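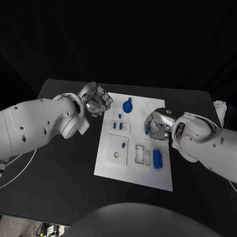

Figure 7.1 A white task board with blue parts and outlined places.

Search this book Enter keyword Go
Contents | Chapter 6 | Chapter 7 | Exercises | Glossary

Chapter 7
Boards, Pegs and Outlines

7.1 Why a part needs a place

In the previous chapter we studied how small parts are stored when they are not in use. Now we turn to the work surface. A person who puts pegs, knobs and other small pieces in order needs to know two things: which piece goes where, and how exactly it must stand there. A task board answers both questions with very few words, and often with no words at all.

The board in Figure 7.1 uses thin dark outlines on a white surface. A large circle and a smaller circle are drawn side by side, and the parts are blue, so they are easy to tell from the lines. In this book we call such a drawn line a "place outline". The term comes from the workshop notes of Sofia Salgado, who used it for tool walls, where the shape of each tool is painted behind its hook. On a tool wall the outline shows what is missing. On a task board it has also a second use, as it shows the size that is permitted.

Students often ask if an outline is the same as a hole. It is not. A hole guides the peg during the last part of the movement, and small errors of the hand are corrected by the edge. An outline gives no such help. The peg can stand half outside the line and nothing will stop it. For this reason outline boards are harder than they look, and we use them in this chapter before we come to the hole boards in Chapter 8.

7.2 Round parts and their handles

Round parts have one great advantage: they can be turned in any direction and still fit their circle. A square part must be both moved and turned. If you prepare your own board, begin with circles only.

The handle is a separate question. A knob with a short upright stem can be taken from above, between two fingers. A thin peg can be taken in the same way, but if the fingers are too low they cover the circle and the worker does not see the line any more. Hold the peg high and let its lower end stay free. Rhydian Watkins teaches this with a pencil, which is held near the top and put down on a coin.

7.3 The Bratby exercise

The exercise below was first written for evening students at the Bratby workshop - it needs only paper, a pen and parts from a kitchen drawer.

Choose 7 round objects of different sizes, for example bottle caps, buttons and corks. Draw around each one on a white sheet. Take the objects away, mix them, and put each one back inside its outline with one hand. Work slowly the first time. Then repeat with the other hand and write down which outlines gave you trouble.

Two outlines of nearly equal size will usually cause most of the mistakes. Keep your sheet, as we will need it again in Section 7.5, where the outlines are measured.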